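Pokel Releases First-Year Results of Medical Claims Appeal Service

Cadidside, May 6, 2021 – Pokel, a billing support company serving independent medical practices, today released results from the first year of its claims appeal service. Over 3000 denied claims were reviewed during the year on behalf of 119 physician offices and outpatient clinics.

Of the claims reviewed, 281 were found to have been denied because of a mismatch between the procedure code and the date of service. Pokel corrected and resubmitted these claims without a formal appeal. The remaining claims were either appealed to the payer, returned to the practice for further records, or closed with a written explanation to the provider.

"Small practices often write off a denied claim when the deadline to appeal is close and the paperwork is not at hand," the company said in a statement. "Our reviewers begin with the denial letter and the chart, and they tell the practice in plain terms whether an appeal is worth filing."

The service is offered to practices that bill private insurers, Medicare, or both. Each client is assigned a reviewer, who keeps a calendar of filing deadlines and prepares the appeal letter for the provider's signature. Practices keep full control over which claims are appealed.
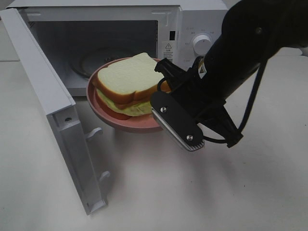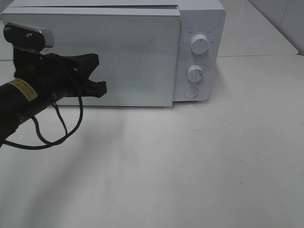 The microwave oven, with its door open and with its door closed.

New Office in Prenditz

Pokel also announced that its Prenditz office began taking on clients in April. The office has a staff of nine and handles claims for physical therapy, home health, and medical equipment providers. Appeals for hospital-based practices will continue to be handled in Cadidside.

Practices already working with Pokel do not need to take any action. Current agreements, contact numbers, and fee schedules remain in effect.

Record Request Tool

Later this year, the company will introduce Bråten, an online tool for tracking record requests from auditors. Bråten will show the date each request was received, the records sent in reply, and the date a decision is due. It will be provided to current appeal clients at no added charge. Practices that wish to take part in early testing may apply through their assigned reviewer.

About Pokel

Pokel provides claims review, appeal preparation, and audit response services to independent medical practices. The company is based in Cadidside and has a second office in Prenditz.

Media inquiries may be directed to the Pokel communications office in Cadidside.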